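Introducing solid food at Pradunlow: a note for parents

12/07/2022

Parents of younger infants have asked when solid food should begin and whether a particular order must be followed. I set out my position at our last parents' meeting and repeat it in this post for those who could not attend.

Most babies are ready at six months or thereabouts. A child who can sit up with little help, hold the head steady and swallow food is usually prepared to start. Waking at night is not, on its own, a sign of readiness. Milk remains the main source of nourishment for some time, and early meals may be very small. 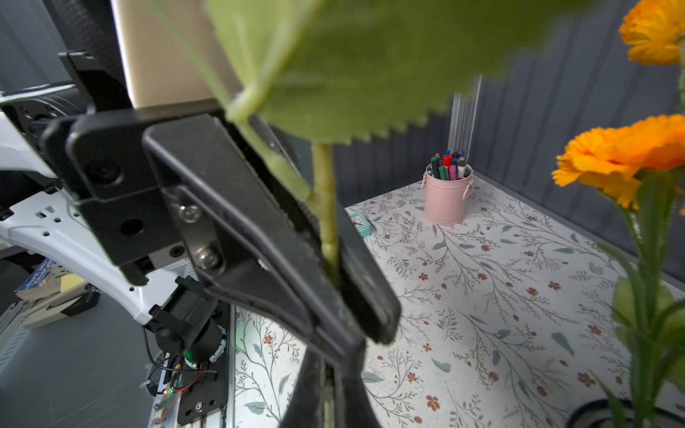

A green leaf and its stem, held in a gripper.

Soft cooked vegetables make a suitable beginning – carrot, parsnip and broccoli are all accepted in our infant room. Salt and honey should not be given before the first birthday. Golnar Mohammadi has asked that any new food be tried at home first, and that families tell her of any reaction.

The next meeting will be held in October, with 16 places available. Parents wishing to attend should give their names to Fadwa Belhaj at the front desk.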